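Vanitik Two-Finger Gripper, Windowed Fingers
Fits: Drumton arm, standard wrist plate
Status: available again, with the revised wrist cable

Read this first if you bought one before September

Grippers from the first batch can let go without being told to. The wrist cable on those units has a plug that slowly backs out of its socket when the arm turns the wrist all the way over and back, and when the plug loses contact the controller restarts. On restart the old firmware sent the fingers to fully open. Whatever they were holding fell.

If you have a first-batch unit, please stop using it over anything breakable (or over feet!) until you've done the two fixes further down. The batch mark is on the inside face of the mount. A single dot means first batch. Two dots means you already have the new cable, and you only need to check the firmware.

What it is

We love this little gripper, fault and all. Two parallel fingers, matte black, tapering to a point, with a long triangular window through each so that a wrist camera can see some of what's going on behind them. The windows were an argument for months. They cost a bit of stiffness, and they are so worth it when you're steering by the wrist view and need to find the edge of a thing you're about to pick up.

Rated load is 700 grams with the standard pads. The wrist cable is 406 mm long, plug to plug. The power supply is the Atallah desktop unit, sold separately, and one supply will run the arm and the gripper together.

What went wrong

The first report came in from Pindstead, where an arm had been moving small household things between a tray and a shelf. It dropped a mug. Everyone assumed a bad grasp, which is a fair guess with mugs, and then it dropped a paperback that it had been holding perfectly well for half a minute. The log had a gap in it and a fresh startup line right after the gap, and that was the clue.

We put three units on the bench and had them hold a block while the wrist went over and back, again and again. All of them passed our original test, which stopped at 2000 turns with the wrist going halfway. That test was too kind. With full wrist travel, the first plug let go at turn 23. Twenty-three! It was a pretty humbling afternoon, and also kind of a thrilling one, because a fault you can repeat is a fault you can fix.

There were really two mistakes, and both were ours. The cable was routed too tight around the wrist, so every full turn tugged at the plug. And opening on restart was a bad choice. It made sense on the bench, where you want to get your sample back, and it makes no sense at all in midair.

The two fixes

1. Cable. The revised cable has a latching plug and a longer free loop at the wrist. We'll send one free for any single-dot unit. Power off at the supply before swapping it. Push until the latch clicks, then turn the wrist by hand through its full travel and watch the loop. It should never go straight.

2. Firmware. From the current release on, the fingers stay where they are after a restart and wait for a command. The status light blinks until you send one. You can still choose the old behavior in settings, but it's off by default.

What the fixes don't do

They don't make this a safety gripper. With the power gone completely, grip force fades, and a heavy object will slide out sooner or later. Keep the floor under the arm clear, keep loose cords out of its reach, and don't carry liquids near the supply. Emergency stop cuts the power to the motors, so expect the load to come down.

Fingers closed in both views, first near a round tray and then by a desk.
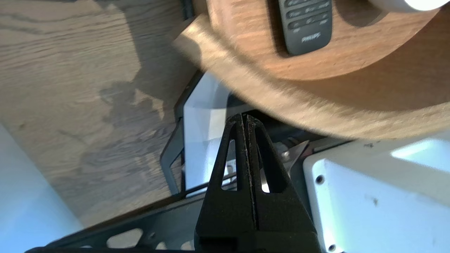
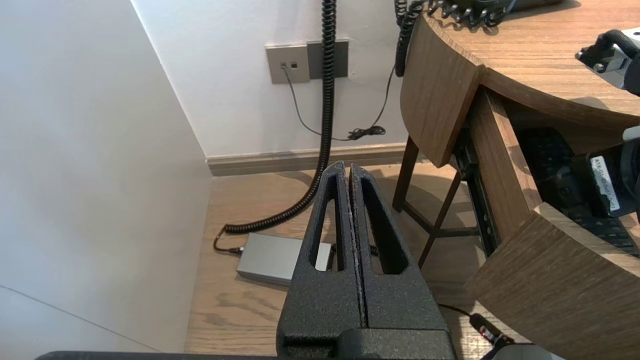 Reader comment, May 24, 2023: Swapped the cable on my single-dot unit last night and the loop sits much better, thank you. One thing for your instructions, though. I had the new latch clicked in and still got a restart, and it was the other end, at the controller, where I'd only pushed the plug halfway. The fingers did stay shut on the sponge I was using, so the firmware part works great. Could you add a line telling people to check both ends?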